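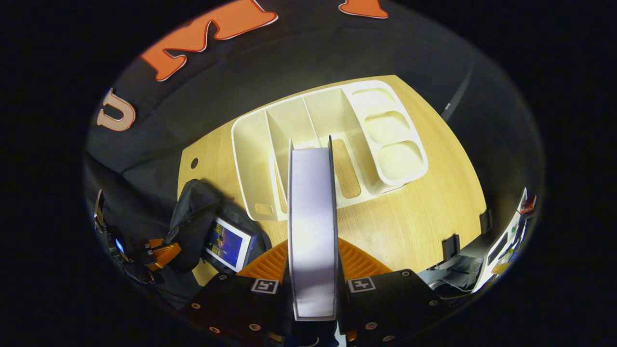 White panel held upright, light wooden tabletop behind.

Keltcombe Household Paper Survey: README

Version 4. Maintained by Piret Dambrauskienė and Tõnu Strazds. Please read this before using the numbers, and in particular before putting any of them in a headline.

What it is

The survey asked people in Keltcombe what household paperwork they keep, where they keep it and how long they think they keep it. Bills, bank statements, guarantees, school letters, instruction booklets for kettles that went to the tip years ago. There are 3422 rows, one for each type of paper a household told us about, so a talkative household may fill many rows and a tidy one very few. If you take an average across rows you are mostly measuring talkativeness.

We set out to reach 1000 households. We stopped short when the leaflets ran out, and the final number of households can be worked out from the house_id column. Please don't quote the target as the sample size. It has been done twice.

Files

papers.csv: the main table
houses.csv: one row per household
streets.csv: the 74 streets covered, with a rough age band for the buildings
notes.txt: remarks written on the forms, typed up by Gintarė Mockus with the spelling left alone

Columns people get wrong

years_kept is what the person said. It was not checked against any paper. Answers of "for ever" are stored as 99, which has already given one reader an average keeping time for gas bills longer than the street has had gas.

where_kept is free text squeezed into a short list. "Drawer" covers everything from a labelled desk drawer to the one with the batteries and string in it. Lindiwe Adams argued for splitting it and was probably right, but by then the forms had been coded and none of us wanted to do it again.

sorted is yes or no. I have little faith in it. Most people said yes, and the remarks in notes.txt suggest that many meant "I could find it if I had to". Use it if you like, but don't build anything on it.

last_needed is the date band when a paper was last looked for. It has many blanks. A blank means the question was skipped — it does not mean "never", which has its own code.
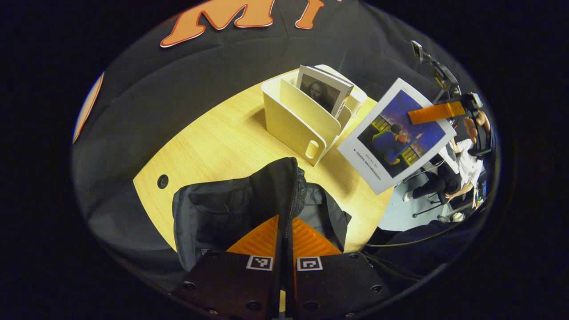

why_kept was added in version 2, after Arūnas Lill pointed out that we had asked people everything except their reasons. Forms returned before that have no value in this column, and they come mostly from the older streets by the river. Any comparison of reasons between old and new housing is therefore shaky, whatever the chart looks like.

How it was gathered

Paper forms through letterboxes, collected from a box at the Rozīte café or handed in at the library. People who fill in a form about paperwork and then walk it to a café are likely to be people who get on well with paperwork. We tried a second round by phone in December to reach the rest. Few people answered, and those who did wanted to be off the phone. The source column tells the two rounds apart.

Claims we don't support

A storage firm, Skellix, used version 1 to say that people in Keltcombe "lose hours every week" hunting for documents. There is no question about time in the survey and there never was.

We have also been asked whether keeping less paper makes people calmer. The survey can't tell you. It has no question about mood, and I would distrust the answers if it had.

Known faults

Council tax letters and rates letters were coded separately until version 3 and then merged. Some duplicates remain. Two streets share a name and are told apart only by street_id. Flats above shops were often missed by the leaflet round.

Use and corrections

Free to use with credit to the Keltcombe survey. The coding guide was made in Rasasia and is kept with the data. Send corrections to Tõnu with the row number and what you think it should say. "Looks wrong" on its own will not get a row changed.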